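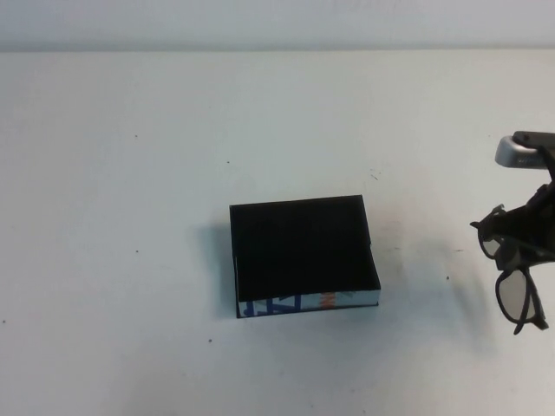

Mustik
I have a question about small boxes and where you keep them. Since June I try to have a desk where only the thing I use today can stay. The table is white and matte, the wall behind is pale, and I was very proud of it. Then one little box stays in the middle with its black top, and it is the only thing my eye goes to. The front side has blue and orange print, so it is not even a quiet box. In my drawer there are 11 more of this size, from cables, cards, screws and so on. Do you keep such boxes at all? And if yes, do you keep them on the table, in a drawer, or inside a bigger box?

Delholm
Throw them out. A box is only packing. If you did not open it in one month, you don't need it, and you don't need what is inside also.

Mustik
I opened most of them, this is the problem. They are strong and they close well. It feels wrong to put them in the paper bin.

garka_home
I don't agree with Delholm. Small boxes with a lid are the best drawer dividers, and they cost nothing. I put the bottoms in the drawer side by side, and the lids I put under them, so the height is the same. In my top drawer I have paper clips, stamps, batteries and the spare keys like this. The print does not matter when the drawer is closed.

Delholm
It matters when the drawer is open. I had this system for 2 years and it always looked like a shop after a sale. Then I bought one plain tray and gave all the boxes to the recycling.

garka_home
So you paid for a tray to do what the boxes did for free. It is your money of course.

Vigfúsdóttir
You can cover the printed side with white paper. Cut a strip, glue it, finished in five minutes. I do this with my sewing boxes and I write on the strip with pencil what is inside. With pencil you can change it later. But please check the corners first, if the corners are soft the box will not live long in a drawer.

Mustik
The paper strip is a good idea, thank you. I will try it with the drawer ones. But I have still a second question, and it is more difficult for me. 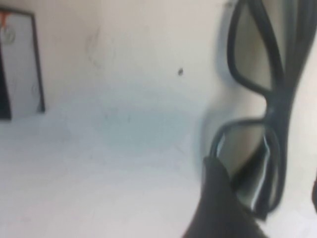 Mustik
Where do your glasses live when you don't wear them? I use mine only for reading, so I take them off and put them on again all day. On my white table the black frame is easy to find, this is one good side of it. But I want the table free in the evening, and a case in the drawer I forget always. Also I see now that the white has some gray scuffs and a small dark dot, which I did not notice before. Maybe this is another post.

Vigfúsdóttir
Mine stand in a cup next to the lamp. Put a piece of soft cloth on the bottom so the frame does not knock on it.

Delholm
In the case. Always in the case. I sat on one pair and I don't want to repeat it.

garka_home
You can't sit on glasses which are on a table, Delholm.

Delholm
They were on the chair. They came there from the table, like everything.

garka_home
Mustik, for the gray marks try first a white eraser, the soft school type. Go slowly and wipe after with a damp cloth. Don't use the rough sponge, on a matte surface it leaves shiny places and these you will never get out. The dot I would touch with the nail before anything else. If it moves, it is dirt.

Mustik
I have an eraser, I will do it on Friday when I clean anyway. For the glasses I will try the cup, but an open box bottom could also work, no? With a cloth inside?

Vigfúsdóttir
Yes, if it is long enough. Measure the glasses folded.

Delholm
And now the box is back on the table.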